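1/ A few people asked how I worked out the descaling interval for our kettle and shower head instead of going by the leaflet. Long answer, in pieces. No special kit needed beyond kitchen scales that read to a tenth of a gram.

2/ Background. We moved to Nenville in July. Water in the old flat was soft, and I had descaled a kettle perhaps twice in my life. In the new place there was a visible crust on the element cover inside a fortnight.

3/ Hard water is water with a lot of dissolved calcium and magnesium in it. Heat it and part of the calcium drops out as calcium carbonate. That is the white or buff crust. The part that drops out is called temporary hardness, and it is the only part a kettle cares about.

4/ The rest is permanent hardness. It stays dissolved when you boil, and it will still mark glass when a drop dries out. People mix the two up constantly, then wonder why boiled water still leaves rings on the shelf.

5/ First thing to get is your number. Your supplier will normally give one by postcode. Ours comes out at 179 mg per litre for the temporary part, expressed as calcium carbonate. Check which part you have been quoted. The total will be the same or higher.

6/ Units are a mess. You will see mg/l, ppm, German degrees, French degrees and Clark degrees. mg/l and ppm are the same thing for this purpose. For German degrees divide mg/l by 17.8. For French divide by 10. For Clark divide by 14.3. Dishwashers usually want German, so ours is set to 10.

7/ Now the kettle. If every bit of that 179 mg came out on boiling, one litre would leave 0.179 g behind. It never all comes out. A kettle clicks off soon after it reaches the boil, and most of the calcium is still in the water when you pour it.

8/ So you have to measure. Method: descale fully, rinse, dry overnight with the lid open, weigh the empty kettle. Use it as normal and keep a tally of fills on the door. Then empty, dry overnight again, weigh.

9/ The drying matters more than the scales do. A wet seam under the element plate can hold a couple of grams, and that swamps the thing you are trying to see. My first attempt had the kettle losing weight over three weeks.

10/ Second attempt. 56 fills, one litre each, measured to the line. Gain on the scales: 2.1 g. That is 0.0375 g per litre, or a shade over a fifth of what could have come out. The rest went into the tea or down the sink.

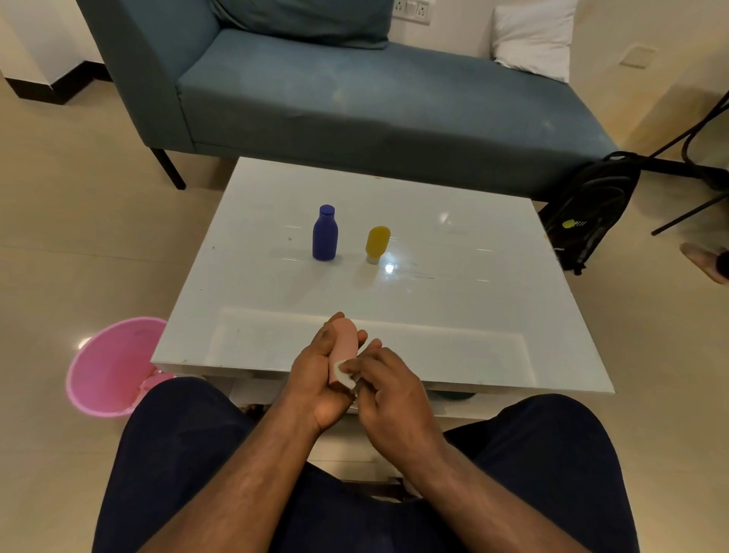 11/ From there the interval is simple arithmetic. I decided 4 g was the most I would put up with, on the grounds that past that point flakes start turning up in the cup. 4 divided by 0.0375 is 107 litres. At three litres a day that is 35 days, so I do it every five weeks.

12/ Your figure will differ. A kettle with a flat base sheds scale more easily than one with a coiled element, and someone who boils the same water three times over will get more out of each litre than I do.

13/ What to use. Citric acid, the plain powder. I put 30 g in a litre of cold water, warm it to hand-hot, switch off, leave it half an hour. Do not boil it. Citric acid with a lot of calcium at high temperature can leave calcium citrate, and that is harder to shift than what you started with.

14/ Vinegar works too. It is weaker, it smells, and you need far more of it. I have nothing against it for taps.

15/ Never mix either of them with bleach or anything containing bleach. Acid plus bleach gives off chlorine gas. Check the back of the bottle if you have had a bathroom spray near the same surface.

16/ Keep all acids off marble, limestone and other natural stone. They are made of much the same thing as the scale and will be etched in seconds. Some enamel baths are not acid-proof either. Look for it in the paperwork.

17/ Shower head. I can't weigh ours in place, so I timed it. Bucket with a 5 litre mark, tap fully open, cold only. Clean: 38 seconds. After ten weeks: 47 seconds. The loss is all in the outer ring of holes, where the water sits after you turn off.

18/ Rubber nozzles can be cleared with a thumb while the water is running. Do that weekly and the acid soak can wait a good while longer. We have got to four months so far and the bucket says 40 seconds.

19/ Lewis Lindsay asked about magnetic clamps for the pipe. I fitted a Narnier one that the last owner had left in the cupboard, and repeated the kettle test with the same number of fills. Gain was 2.2 g. One run each way, so read into it what you like. I have taken it off again.

20/ Jug filters are a different matter. The resin type swaps calcium for something else and does reduce scale. With a fresh Zeleke cartridge I had no gain I could measure for the first three weeks, then it crept up. By the end of week five the kettle was scaling at nearly the old rate.

21/ That matches hardness being used up against a fixed capacity. The cartridge light goes by days, or by lid openings on some models. It has no idea what your water is like. In a hard area, expect it to give out early.

22/ Whole-house softeners: not something I have, so no numbers. Man-lok Tsang has one and gets through a block of salt a month with four people in the house. He keeps an unsoftened tap in the kitchen for drinking, as his installer advised.

23/ Glass and tiles. A squeegee after each shower beats any product I have tried. Once the water is off the glass there is nothing left to dry on it. The whole job takes 20 seconds - less if you do not bother with the corners, though the corners are where it builds up.

24/ For old marks I use the same citric solution on a cloth laid flat against the glass for ten minutes, then rinse. Geltex do a thickened one that clings to upright surfaces. It works, and costs several times what the powder does.

25/ Spreadsheet is two columns, fills and grams. Anyone who wants a copy, ask below and I will put it up somewhere. If you run the test yourself, post your hardness figure, your kettle type and how long you dried it for. I would like to see one from a soft area.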